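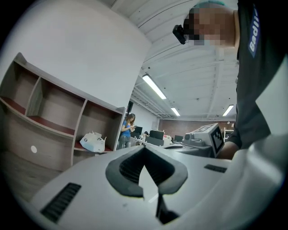 Positioning a Work Surface Under Existing Fluorescent Fixtures

2 min read

The procedure applies to rooms with a white ceiling, exposed beams and ductwork, and long fluorescent fixtures that will stay where they are. Moving a table costs less than moving a light. You need a tape measure, masking tape, a light meter, a pencil, and a second person for the table.

Before you start

Run the lights for 10 minutes before taking any reading. Fluorescent tubes change output as they warm up, and an early reading will be low. Close the blinds or work after dark. Switch off desk lamps.

Step 1. Mark the fixtures on the floor

Stand under each fixture and transfer its two ends to the floor with tape. A plumb line helps if the ceiling is high. Join the ends with a single strip, so that every fixture has a matching line below it. Mark ducts the same way, in a different color. Ducts running diagonally need a mark wherever they pass over the area you plan to use.

Step 2. Take readings at table height

Hold the meter flat at the height of the finished surface. Floor readings are of no use here. Take one reading directly below the nearest fixture, one halfway to the next, and one at each end of the proposed table position. Keep your body clear of the sensor. Write the figures on the tape itself.

If a reading drops sharply over a short distance, look up. A beam or duct is usually blocking the light from one side. Shift the table and measure again.

Step 3. Set the table direction

For hand work, put the long side of the table parallel to the fixture, with the tube slightly forward of where the worker's head will be. A tube directly behind the worker throws the shadow of the head and shoulders onto the work, and leaning in makes it worse. A cap brim adds to this.

Tin-yau Lai sets the table first and has someone lean over it at full reach before any final reading is taken. This is good practice. A surface that measures well unattended can lose a lot of light once a person is bent over it.

Step 4. Check for glare

Dark surfaces return less light than pale ones, but a glossy dark top will still show a reflected tube. Sit or stand in the working position and look at the surface. If the tube is visible in it, move the table sideways until the reflection leaves the work area -- or cover that part with a matte mat.

White housings and printed black-and-white labels need a separate check. Tilt each one slightly and confirm that the print stays readable.

Step 5. Fix the position

Mark the four table feet on the floor, then remove the fixture lines. Keep a sketch with the readings. Repeat Step 2 after any tube is replaced.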